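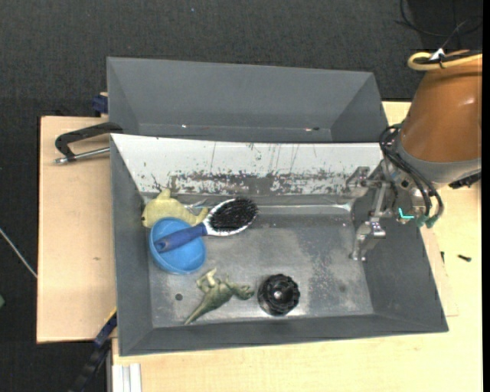 Fletero reckons one tub for the lot is asking for trouble and I'm with them. Hairbrush in with a bowl?? Somebody's going to eat cereal out of that one day.

brukier
OP here, back from the school run. Ok so the tub on the table is the living room catch-all. Rule is anything left lying about by 7 pm goes in, kids empty it before breakfast. Second tub behind it is meant for kitchen stuff only, got as far as putting it on the table. Question was do I keep two tubs or go back to one per kid. Not whether my bowls are hygenic lol

Fledeo
Two tubs. By room, never by kid. We did by kid for ages and all you get is "that's not mine" till bedtime. The dinosaur belongs to everyone when it's time to play with it and no one when it's time to put it away.

Fletero
Still say the bowl goes straight to the sink. Takes the same number of steps. Why put it in a tub, then carry the tub, then take it out again.

brukier
Because the sink's downstairs and I'm not doing the stairs for one blue bowl

pal_80
What's the black round thing? Looks like a knob. If it's off a stove or a dresser don't let it live in the tub, it'll be gone by February. Ask me how I know. Tape it to whatever it came off, or stick it in a jar with the spare screws.

brukier
No idea pal. Been round every drawer up here and none of them are missing one. Jar it is.

Fledeo
Had a knob in a jar for years. Moved house with it. Still got it

Fletero
Re the tubs themselves, that white end on the front one is pretty chewed up. All the grey and black scraping along the bottom. Would you put soft toys against that? Bit of a scrub with bicarb and a damp cloth might shift some of it. Scratches won't come out, obviously.

brukier
Tried bicarb. Did nothing except make a paste I then had to get out of the corners. It's scuffed on the floor of it too, don't care, it's a tub. Was free from the hard rubbish.

pal_80
Bicarb's overrated for that. Dish soap, old toothbrush, leave it ten minutes. And there's a little hole in the floor down the front left, so do it over the laundry trough or you'll have suds on your socks.

Fletero
Disagree on the bicarb but fine.

Fledeo
Can we get back to it. What works here, and we've been at it since the youngest could walk:
tub comes out after tea
everyone chucks stuff in, no sorting
one grown up does brushes and dishes, kids do toys
tub goes back on the shelf EMPTY
That last bit is the whole thing. Full tub on a shelf is just a drawer with no front.

brukier
Yeah see that's where we fall over. Ours sits there. Last month I tipped it out and found a library card and a mandarin

Fletero
That's my point about one tub for everything!! Smaller tub, fills up quicker, you have to deal with it. Those sloping sides hold more than you'd think.

pal_80
Nah, smaller tub just means the overflow goes on the couch. Tried it. 40 minutes tidying the couch.

Fledeo
Pal's right. Size isn't the problem, it's who empties it.

Fletero
Agree to disagree. We've got small ones in every room and the place is fine. Mostly fine.

brukier
Ok decision. Keeping both. Front one for toys and whatever, back one for dishes and it goes down with me when I go down anyway. Hairbrush gets a hook on the back of the bathroom door. If the plush yellow fella needs a wash he goes in with the towels.

pal_80
Check his label first, some of the fuzzy ones go a bit matted in the dryer. Line's better.

brukier
Label's long gone. Line then. Will report back in a couple of weeks if the hook hasnt fallen off

Fledeo
Screw it in, don't use the sticky ones. Paint comes off with them

Fletero
Sticky ones are fine if you wipe the door down first.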